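The Case for Paying Demonstrators Properly
Opinion

By Ida Harms

Most public discussion of robots in the workplace concerns the machines and the software that runs them. Far less is said about the people who teach them. I wish to argue that showing a robot a task, whether by guiding its arm by hand or by steering it from a remote station, is skilled work, and that employers and funding bodies should treat it as such.

I have overseen the training program at Bakden for two years. In that time our demonstrators have recorded tasks on physical arms and in simulated kitchens. The pay grade for the role was borrowed from data entry. It was set before anyone on the hiring panel had tried the work, and it has not been revised.

What a demonstrator does

A demonstrator must decide how to approach an object, where the fingers should close, and how quickly to move. Each of these decisions is recorded and may later be copied by a learned program. A hesitation goes into the record along with everything else. So does a careless grasp that happens to succeed.

Remote control adds a further burden. The operator moves their own hand and watches another hand respond, usually without any sense of touch. New staff tend to close the fingers too early or press too hard. At Bakden, our last intake required 19 hours of practice on average before their recordings were accepted without changes. My colleague Gøran Haugen, who reviews the recordings, maintains that he can recognize most operators by the way they bring the thumb in. I have seen him do it often enough to believe him.

Guiding a physical arm by hand has its own demands. The operator feels the weight of the arm and can correct a poor angle at once, but the work is tiring and the shoulders suffer. We limit those sessions to 90 minutes. I would be reluctant to see that limit raised to meet a delivery date.

The argument from volume

The usual objection is that quality matters little when there is enough data. On this view, errors wash out in a large collection, and the sensible course is to hire many people cheaply. I accept that volume has value. I do not accept that it settles the question. Last winter we withdrew a batch of 512 recordings after finding that several operators had picked up the same bad habit from a hurried briefing. They had all learned to drag small items to the rim of a dish before lifting them. More recordings of that kind would only have taught the habit more firmly.

It is also said that simulation removes the need for care, given that nothing can be broken. This mistakes the purpose of the exercise. A rendered plate costs nothing to replace, but the judgement being recorded is the same -- which item to take, from which side, and with what clearance from its neighbour. With a cupcake and a second small item sharing one plate, there is very little room for the fingers.
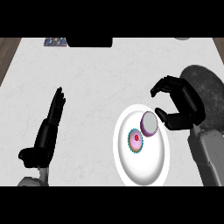
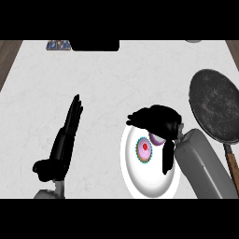
What should change

First, demonstrators should have a pay grade of their own, with a senior level for those who train others. Second, their practice time should be paid in full and written into project budgets from the outset. Third, published work that rests on their recordings should credit them by name where they consent. Camera operators and laboratory technicians have long received such credit, and I see no reason for a different rule.

These measures would raise costs, and smaller firms will feel that more than large ones. Funding bodies can help by accepting demonstrator wages as a research expense instead of treating them as overhead. At present our own applications must list them beside cleaning and electricity. I have asked for that to be reviewed before the next round opens in December.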